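I've been cooking and working at the same table for nine years, a wobbly pine thing with a burn mark at one end, and in July I finally replaced it. The new one is the Herkimcombe, the larger of the two sizes Zunditz sells, and I've now had long enough with it to write something useful. Short version: I love it! Longer version below, complaints included.
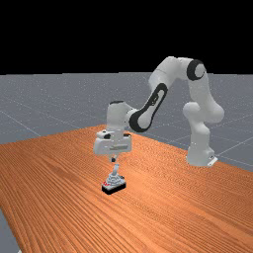
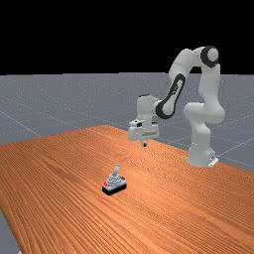
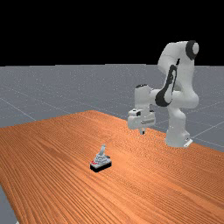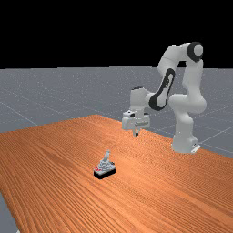 *Four renders, wooden tabletop in each.*

## Getting it home

It comes in 2 boxes, and the heavy one is properly heavy. My neighbor Krešimir Petek helped me get it up the stairs, and we had to stop on the landing to argue about which way around the corner it would go (he was right). If you live above the first floor, pay for the carry-in service. I didn't, and my back complained for a week.

Assembly took us 35 minutes with a decent screwdriver. The instructions are drawings only, but they're big, clear drawings, and the bolts come in labeled bags. One bolt hole was a little tight. I got the bolt started by hand, backed it out, tried again, and it went in fine.

## Living with it

The thing I wanted most was a table that stays still, and wow, does this one stay still. I knead bread on it. I've clamped a pasta machine to the edge and cranked away like a maniac, and my coffee at the other end didn't so much as ripple. My old table used to creep toward the window while I worked.

I oil mine, although the store says you can leave it as it comes. Two thin coats, a day apart, wiped off well with an old T-shirt. Water beads up nicely now, and the red wine test (not planned, Saturday dinner) left no mark that I can find. Beet juice did leave a faint pink spot, which faded after a few scrubs with dish soap.

The height is great for sitting and slightly low for standing. I'm tall, so chopping a big pile of onions on it gets to my shoulders, and I've started using a thick cutting board to bring things up a bit. Shorter cooks will probably be very happy.

## What I'd change

- The felt pads for the feet are junk. They slid off the first time I moved the table to sweep. Buy better ones.
- The underside is rougher than it should be. I caught a sweater on it and went over the edges with sandpaper.
- No drawer! The Kovačević table I nearly bought has a lovely shallow one, perfect for pens and corkscrews, and I do miss it.

## Price and the others I looked at

I paid $496. The Herent was cheaper and looked good in the store, but it rocked when I leaned on a corner, and I'd had enough of that. The Kovačević was lovely and well over what I wanted to spend, drawer or no drawer.

If you bake, or work from the kitchen, or have kids who lean on everything, go and give this one a good shove in the showroom. I'm planning to add the matching bench before winter and will update this when I've sat on it for a while.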